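Is the Farora two-arm kit worth it for a small teaching lab?

Asked in Robots and Automation > Kits and Services
792 views, 2 answers

I run the shop space at a community college and we have money left in the budget that has to be committed before the end of February. I am looking at the Farora two-arm kit, sold through Jurbridge. The package is two arms, two grippers, mounting plates, the controller boxes and a year of the Stivow software, which is the part that records demonstrations and plays them back.

What we want to do is simple pick and place. Bowls, cups, small boxes, that kind of thing. Students would show the arms a task, record it, and then see how well it repeats when the object starts in a different spot. No welding, no heavy loads, nothing with a cutting tool.

What I have read so far is mostly the sales page, and it does not say much about setup. My questions:

How much table do you need? Ours is a plain work table, and I would have to drill it for the plates.

Does the Stivow subscription matter, or can you run the arms without it after the first year?

Jurbridge offers an on-site setup visit as an add-on. Is it worth paying for if you have someone who is handy?

I don't need the best arm on the market. I need one that two instructors can keep running.

Answer 1 (accepted)

We have had the Farora kit for eight months and use it for the same sort of work you describe, so I will go through your questions in order.

Table. Get the biggest one you can fit. Both plates screw down along the far edge, which leaves the front clear for the work, and you will use all of it. The arms take up more room than you expect once they are folded back to their rest position. If your top is soft, put backing under it before you drill. Ours started to loosen in the second month and we had to take the plates off and redo the holes.

Cover the top with brown paper and lay out a grid in blue painter's tape. The Stivow manual suggests a printed mat, but the mat costs extra and is shiny enough to bother the cameras.

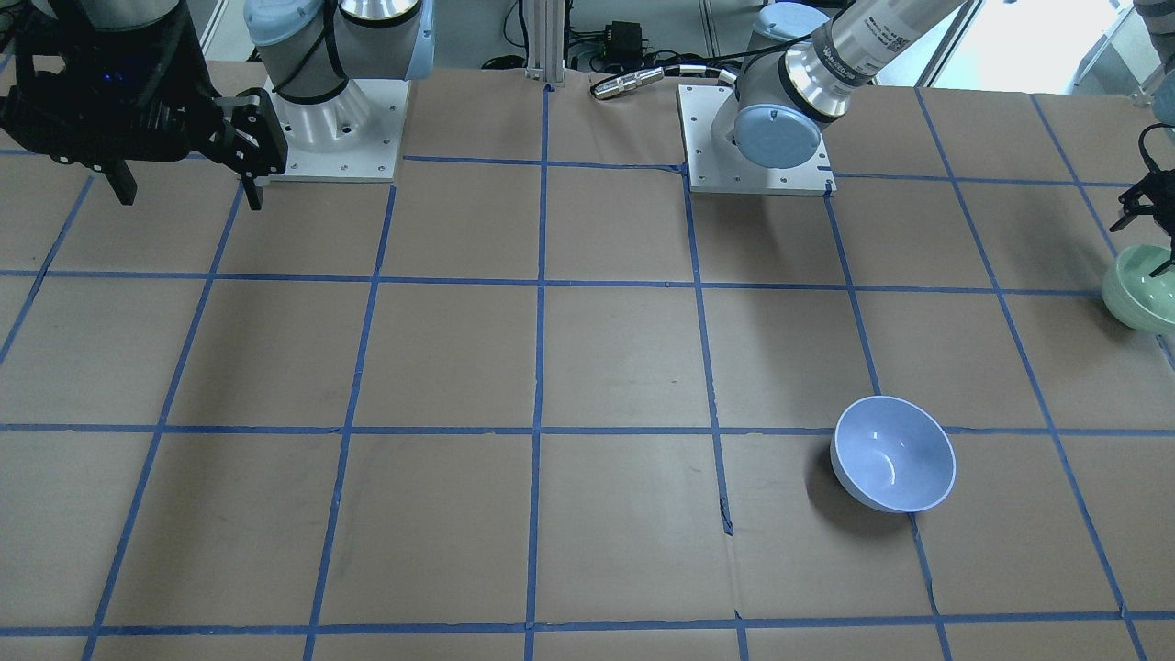 The grid is how we log where each object started. We write down the square, run the task, reset, and move to the next square. It sounds slow but it goes quickly once students have the habit. Replace the paper when the tape starts lifting. Do not try to patch it over and over.

Software. The arms will run without Stivow. You lose the recording screen and the side-by-side playback, and you are back to writing scripts. For a class I would keep the subscription. For one person who can program, I would let it lapse. The renewal price is not on the site, so ask Jurbridge for it in writing before you order.

One thing about the recordings. The fixed camera view is good for checking where the object was at the start of a run, and for settling arguments about which square it was in.

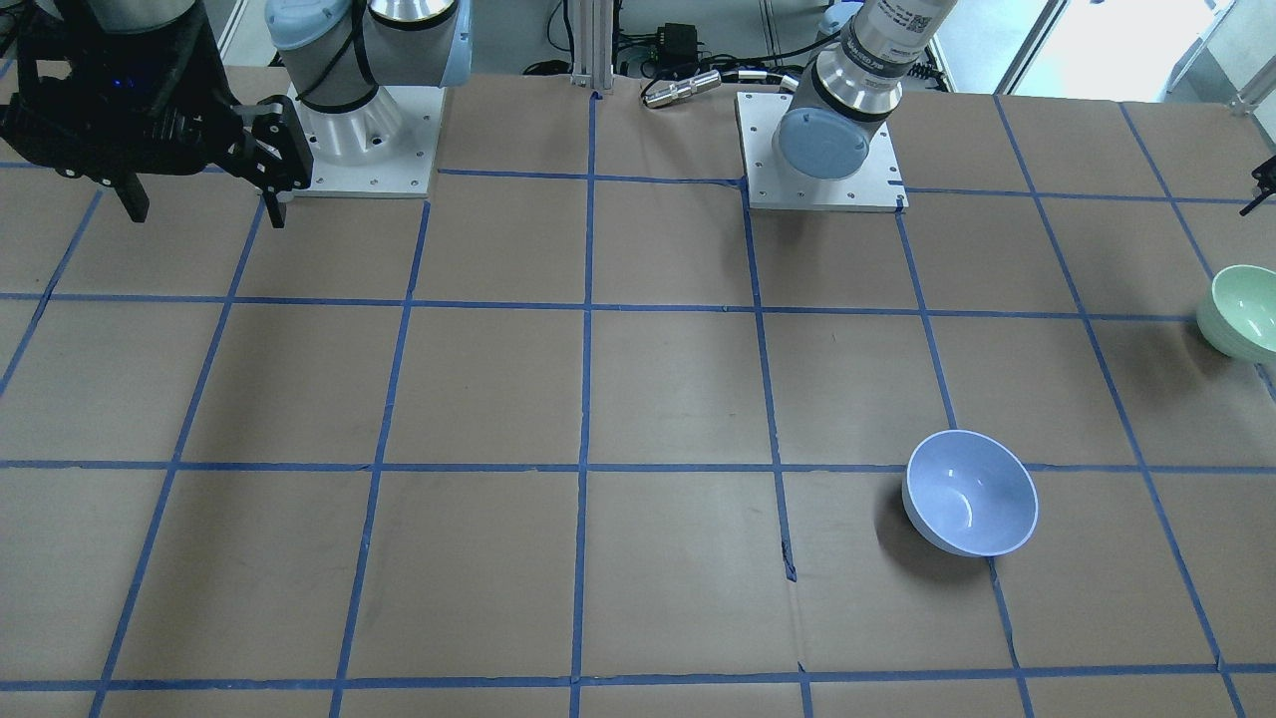

Playback is reliable when the object starts in the same square it was recorded in. Move it one square over and results drop off unless you have recorded from there too. We ended up doing six demonstrations per square. Two was not enough, even for a bowl, and bowls are easy because the gripper only has to find the rim.

Grippers. Two fingers each, fine for rims and box edges, poor for anything flat on the table. If your students want to pick up a sheet of paper or a coin, plan on buying different fingers.

Setup visit. I would skip it if your handy person has a free day. The only hard part is calibration, and the phone support walked us through that. Leave space behind the table for the power boxes and cables before you push it into place – we had to drag ours back out from the wall.

The third view comes from the head camera, which is sold separately. I would buy it. The fixed camera has the arms at the far edge, and when one of them swings forward it can block what you want to see. The head camera looks at the work from a different angle.

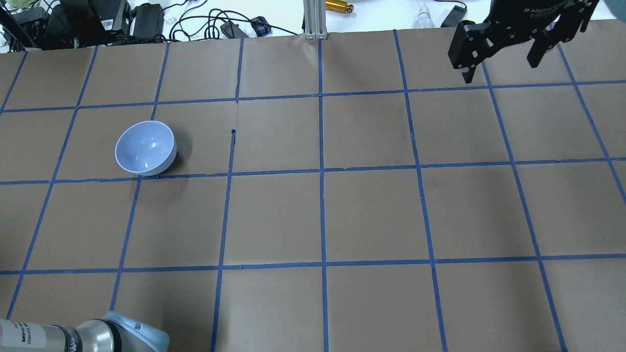
Mount it firmly and mark the position of the bracket. If it gets bumped, you have to calibrate again, and that will eat most of a class period. Window light is also a problem. We keep to the morning when we can, and close the blinds in the afternoon.

Overall I would buy it again for teaching. I would not buy it for production work. Repairs go through Jurbridge and our one repair, a gripper, was gone for six weeks.

Answer 2

Never used the Farora but we looked at it and went with the Mathur single arm instead. Cheaper and it clamps on, so no drilling. Only one arm though, so no handing things from one side to the other. Depends what you need.

Also check if your school needs a safety fence. Ours did and that was not in anybody's budget.

Comment from the asker, on Answer 1:

Thanks, this helps a lot. I have asked Jurbridge for the renewal price and for a quote with the head camera added. Did you order spare fingers with the kit or later?

Reply:

Later. Order them with the kit, the shipping was more than the fingers.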